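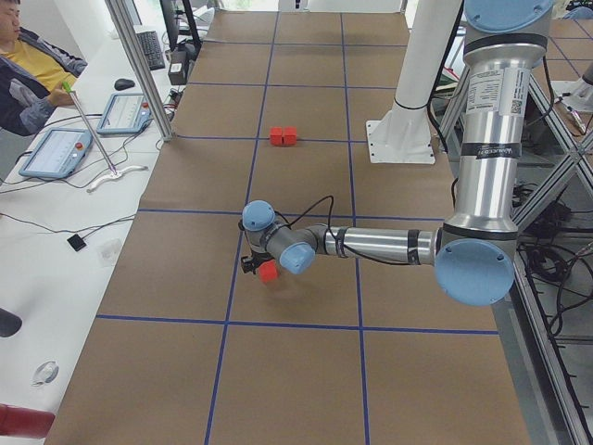
Retreat weekends and the practice calendar: your questions

Last updated 2/2/18. If it's not answered on this page, email the office and Treasa will get back to you. She's in mornings only so please be patient.

Do I have to be a Buddhist to come?

No. Plenty of people who come aren't, or aren't sure. We ask that you keep the silence and come to the sessions you've signed up for. That's it really.

I've never sat before. Will I be lost?

Shouldn't be. The May weekend is the gentle one. Short sittings, walking in between, and Aoife Madigan gives an intro talk on the first evening. The winter retreat is a different animal, please don't make that your first.

How long are the sittings?

May weekend, 20 mins. Winter retreat, 45, some of them back to back. You can get up and leave quietly at any point. Go by the side door, the main one bangs.

Do I need to sit on the floor?

No! Chairs are fine. We've 17 benches and a good stack of cushions, and chairs for whoever wants one. Bring your own cushion if you're fond of it but put your name on it. We have a cupboard of orphans.

What does it cost?

The weekend is €131, which covers the shared room, all meals and tea. Teachings are not charged for, they never have been. There's a bowl by the door for dana (an offering to the teacher) and what goes in it is between you and the bowl.

I can't afford that.

Write to Treasa and say so. One line is enough, you don't have to explain your circumstances. We keep a few reduced places each time and they often go unused, which is a shame.

What's dana for exactly?

It goes to the teacher. All of it. The heating comes out of the room money.

Can I come for one day only?

For the May weekend yes, the middle day, 10 to 5. Bring a packed lunch, the kitchen only cooks for residents. Not for the winter retreat.

What's the food like?

Vegetarian, plain, plenty of it. Araceli Ochoa runs the kitchen and needs to know about allergies a week ahead. Not on the night. Coeliac and vegan no bother with notice. There's no evening meal on the winter retreat, just soup at five for those that want it.

Where are you?

Alura House, up the hill past the old creamery. The 67 bus stops at the bottom and it's a fifteen minute walk, steep for the last bit. If you've heavy bags ring ahead and somebody will come down for you. Sat navs send people to the quarry. Ignore the sat nav after the bridge.

Phones?

Off, and in the basket in the hall if you can bear it. Give your family the office number for emergencies. If you're on call or have someone sick at home, talk to us first and we'll sort something.

Who teaches?

Baoshan Dong leads the winter retreat and the monthly sutra study. Aoife does the beginners' evenings and most of May. Róisín Ó Briain takes the chanting, and no, you don't need to be able to sing.

Is the chanting in English?

Some. The sheets have the original with the English underneath. Please don't put the sheets on the floor, and please dont take them home, we're down to the last few good ones.

How are the practice dates worked out? They don't match my other calendar.

New moon and full moon days are taken from the lunar tables for our own time zone. A calendar printed in Asia or America can be a day out either way. Neither is wrong. If you practise with another centre follow theirs, it's simpler. Festival dates can differ by a whole month between traditions, so check before you book flights.

Can I get a paper copy of the calendar?

Yes, €6 at the front desk or €8 posted. We're nearly out for this year. The PDF is free on the downloads page, prints fine on A4.

Can I bring my children?

Family afternoon, first weekend of every month, 2 to 4. Stories, a very short sit, biscuits. Not on the residential retreats, sorry, the rooms aren't suitable.

I sent a form and heard nothing.

Check your spam. Then check you put in an email adress, a surprising number of forms come without one. After that ring the office.

What if I have to cancel?

Full refund up to two weeks before. After that we'll refund you if the place is filled, and there's usually a waiting list so it mostly is.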